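Soledad Moya
@smoya_grippers
May 24, 2023

Short thread on a fault we chased in the hand-held grippers this spring. Cloth handling, bed work. Posting it for anyone running a similar four-pivot linkage. 1/9

Symptom: the fingers close on a fold, the log says closed, and the recorded opening is wider than the real one. On rigid objects you would never see it. On knits the error is about the thickness of the fold, so the data looks plausible. 2/9

It got through review for that reason. Iker Alcaraz caught it while replaying a batch for the Dumlao folding policy. The arm kept stopping short of full closure and dragging the blanket by friction until it let go. We had put that down to the policy. 3/9 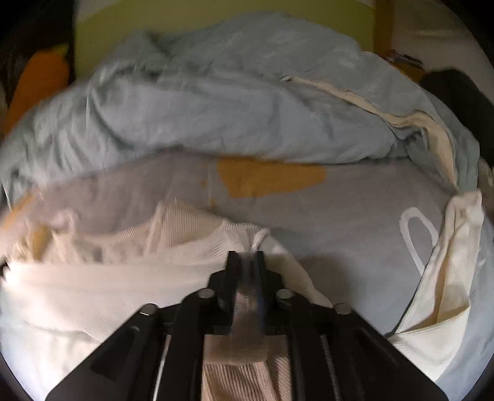

Fingertips at a small peak in cream cloth, ribbed knit to the left.

Ribbed knit is the worst case. The ribs compress unevenly, so there is no clean contact point to check the opening value against. 4/9

Cause: one inner pivot screw backing out. The linkage picks up play, the two sides stop closing evenly, and the opening estimate assumes they do. We had 34 grippers in service and found play in 6 of them. All 6 were past 30 hours of use since the last torque check. 5/9

Thread locker had been specified. The Zetura build sheet calls for it on the outer pivots and leaves the inner ones blank. Shinji Tamura read the blank as "none", which is a fair reading. The sheet now has a value in every cell. 6/9

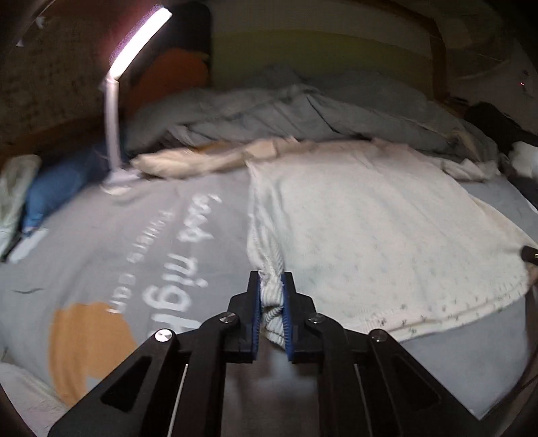

Jokthorpe Soft Goods Handling Group – Hardware and Calibration

Second finding, unrelated to the screws. Ridged pads give under load, and how much they give depends on what is between them. A bunched fold of knit and a single layer of sheet do not produce the same opening for the same squeeze. We had one offset for everything. Now there is one per pad type, measured on cloth – not on the steel gauge block. 7/9

Safety note, because Leire Miranda asked for it. With a pivot loose, the gap between finger and inner bar opens enough to take skin. We have had one pinch, minor. If you feel any click in the linkage when you close by hand, take the unit out of service. Do not tighten it and carry on, the thread needs cleaning first. 8/9

Status: affected sessions are flagged in Mukedov and excluded from training. No attempt will be made to correct them after the fact. The play changes within a session and we have no record of when it started. Re-recording is planned for July. Torque procedure on request. 9/9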